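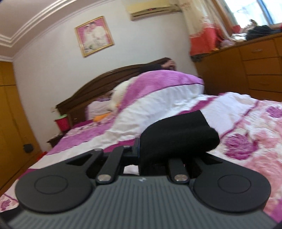 *By Apolinar Barrera, co-owner, Tefera Bedding & Home*

Hi, I'm Apolinar! Kiros Moges and I opened Tefera 14 years ago with a rack of quilts and a sewing machine that jammed every afternoon. We still sell quilts, and now pillows, cushions and blankets too, plus the repairs that keep the back room humming all through December.

We like bedrooms that people really live in. Give me big pink roses on a quilt, magenta stripes rolled up in the middle of the bed, a fluffy white plush toy by the pillows and a little orange cushion that matches none of it — I'm happy! Dark wood headboards are great with all that color, by the way, and so are pale lavender walls (Kiros would paint every wall in town lavender if you let him).

Our two house lines are Kirken, the plain cottons, and Skasier, the flowery ones with the patterned borders. Kirken sells better. I sleep under Skasier.

If your quilt has a torn edge or a seam that's giving up, bring it in and we'll take a look. Small repairs take 3 days, and a whole new border is more like a couple of weeks — longer if I have to hunt for the fabric.

We're at 28 Tratena Street, next to the shoe repair place. Ring the bell if the door's shut, we're probably in the back.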